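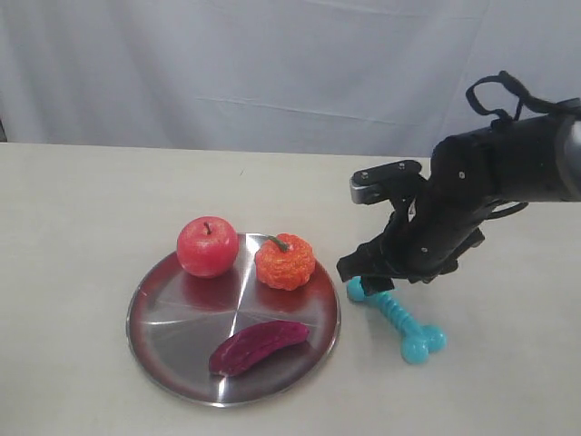 Visit to the Emura Sound and Dining Laboratory, 28 November 2022

Members of the Vainio program were received by Mateja Kneževič, head of listening studies. The tour opened in the tasting room, where guests ate the same rye cracker under two recordings – a low drone and a bright piano phrase – and wrote down how salty it seemed. Scores from 60 diners collected in September were then presented.

The afternoon was given to the Mollent listening booth, which has its own ventilation and a floor set on rubber mounts.

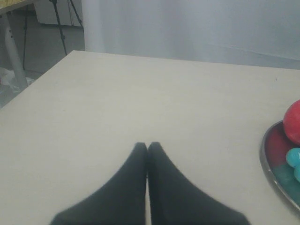
How long does one session in the booth last?
A session lasts 495 seconds, followed by a short written form.

The laboratory will receive its next group in the spring. Requests should be sent to the Vainio office in writing.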